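Email Marketing FAQ
Bistia Mail Help

Quick answers to what small shops ask us most. Updated in May. More coming when we get time.

How many subscribers do I need before it's worth sending anything?

50 is fine. Seriously. A list of 50 people who bought from you beats 400 who entered a giveaway once. Start sending, get the habit.

Can I buy a list?

No. Against our terms, and the complaints will get your account paused. Same goes for lists "shared" by a partner business. People have to sign up with you.

What's the free plan limit?

400 contacts, one sender address. Unsubscribed contacts don't count toward it. Bounced ones do until you clear them out, so clear them out.

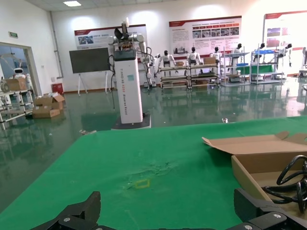 What should my first email say?

One thing. New product, sale, opening hours, whatever, but one. Pick a single photo to go with it and keep it plain. Say you sell cables: an open cardboard box with a coiled black cable inside tells people what they're getting, and you don't need a banner over it. Then two or three lines of text and a button. Subject line under 60 characters or it gets chopped on phones.

How often should I send?

Twice a month to start. Weekly if you have something to say weekly. Watch unsubscribes after each one, if they jump, slow down.

Best time of day?

Depends who you sell to. Cafes do well at 7 am, trade suppliers more like lunchtime. Try two times, same email, half the list each. The Kaler report shows both side by side (Reports > Kaler > Compare).

My emails land in spam. Help?

Usually one of these:
Domain not verified. Settings > Domains, copy the records to your DNS host. Can take a few hours.
Sending from a free webmail address. Use your own domain.
Old list, not mailed in a year or more. Send to the recent buyers first, then widen out. 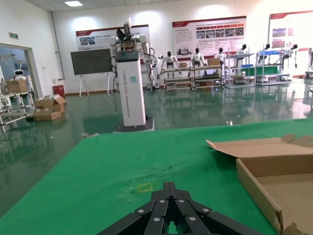

Still stuck after that, send a test to the Ersoy checker, it's in the editor under Preview. It flags broken links, missing unsubscribe footer and images over the size limit. Fix teh red items first, yellow ones can wait.

Does it connect to my store?

Takuser stores yes, one click. Anything else, export customers as a CSV and upload. Make sure the consent column comes across.

Can I cancel anytime?

Yes. Billing page, bottom. Export your contacts before you do, we delete them after 60 days and cant get them back.

Do you do discounts for nonprofits?

Yes, on paid plans. Write to support from your organization's address and attach proof of status.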